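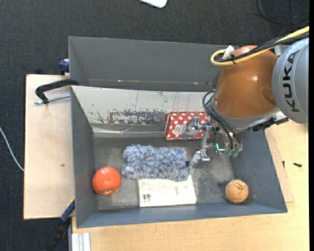

Kristýna Kadlec writes that one big bin for all the odds and ends saved her hall closet, and that I'm too hard on the idea. Maybe. I tried it for 3 months and I'm still not sold.

A large open bin works while there are a few things in it. A duster, a box, a flat packet, fine. By February mine held 27 things and I was buying sponges I already owned.

If you must have one, some tips that held up at my house:

Keep it on a table. On the floor it turns into a trash can.

Shake a fluffy microfiber duster outdoors before it goes in — otherwise everything under it gets the dust back. Wash it without fabric softener. I don't believe the packages that promise 36 washes; mine went limp after 6.

Lay flat packages on top, where you can read them. Stand boxes against the far side.

Skip the dividers. Peter Kratochvíl swears by his, but every set I bought slid around.

Gray plastic hides scuffs and also hides grime, so wipe the bottom anyway.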